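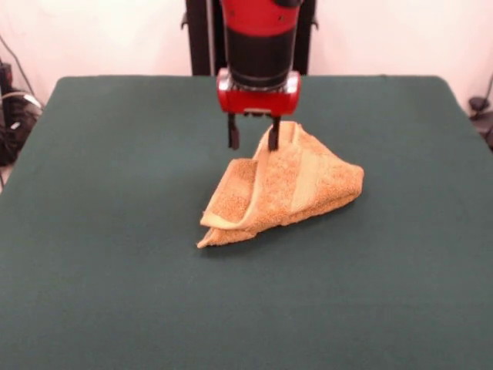 Towel work on the green table, one finger into the terry.

Kit corner: the Plosia folding cell

Second look at Plosia this month, as promised in August. For anyone who skipped the last issue, it's the small-arm kit from Hivine, sold as a bundle: arm, two-finger gripper, table cover, software. You bring the towels. They now do a monthly hire too, 900 a month with a 30 day minimum, and that's what most of you wrote in to ask about.

Short version. Good kit, fussy setup, worth the hire if you have a steady pile of one sort of cloth. Not worth it for mixed loads yet.

Setup took us most of a morning. Manual is thin, the cable page is plain wrong in two places (Hivine say a new one is comming). Leave yourself more floor than you think, the leads go everywhere. We ended up with a tangle down one side of the table and a power strip lying next to it, tidy that up before anyone walks through.
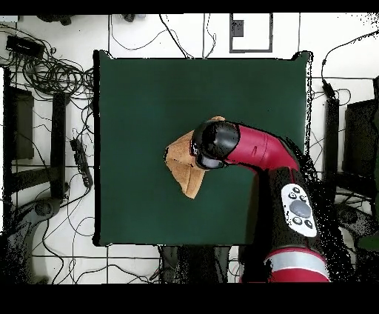 Teaching a fold is the nice bit. You lead the arm through it by hand, save, run it back, fix the bits you don't like. Ten goes is what the manual suggests, and 10 was fair for a hand towel. Thick terry is harder. The fingers need to get right down into the pile or they slide off, and the woven band near the edge behaves diffrently from the loops. Go in slower there. Pattinasarany, the software half, has a setting for it under cloth weight, badly hidden.

Grip is firm. Too firm out of the box for thin stuff, turn it down before trying napkins.

Noise: fine. You can talk over it.

Support: answered in 3 hours, then in two days, then same afternoon. Mixed. The Stastton depot holds spare fingers and will post them out, no charge on hire.

Bath sheets next time, plus the bigger table if it turns up.

Comments (4)

foldedcorner
Does the hire price cover delivery? Their page doesn't say.

millside_laundry
Delivery was extra for us. Collection free.

tk_88
We gave up on terry and only run tea towels now. Much happier. Will try the cloth weight thing though, never found it

foldedcorner
Thanks both. Might wait for the new manual.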